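Section 3. Tabletop Chores: Preparing the Guvent Hand-Held Gripper

3.1 Scope

Guvent records a person's hand motion during simple table chores so that a Tisex arm can be trained to repeat them. Revision 2158 covers clearing, wiping and moving one item at a time. Folding cloth, pouring and handling knives are not supported. In our kitchen trials the arm still needed a person within reach of the stop button, and it should not be left to work alone.

3.2 Before you start

1. Clear the stretch of table where the work will take place.
2. Turn the gripper off and check the two screw holes in the top of each finger for dirt.
3. Inspect the edges of both fingers. Light wear is acceptable. Trim hanging strands flush with a sharp blade.
4. Check that each finger arm turns freely on its bushing. Do not oil the bushing.

CAUTION: Keep your free hand away from the fingers when the power is on.

3.3 Open position

5. Turn the gripper on and release the trigger fully.
6. Hold the fingers over the table with nothing between them.

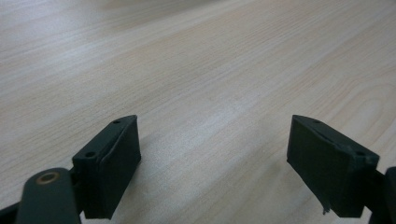 Fingers open over bare wood in both views; a white object stands at the far side in the second.
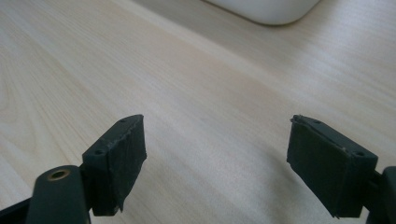
7. Press the zero button and wait for the steady tone.
8. Close and open the fingers 3 times. If the reading drifts, repeat from step 5.

NOTE: Glare on pale tables can upset tracking - move the lamp before changing any camera setting.

3.4 First recording

9. Approach the item slowly, grip it, move it and release it. Return to the open position before ending the recording.
10. Discard any recording in which the item slips.

The log holds 4000 entries. Export it before it fills, as older entries are overwritten without warning. Wiping needs more recordings than moving, and results on wet surfaces remain poor.

Procedure checked by Ghizlane Ghoneim. Send corrections to Yichen Yan at Silum.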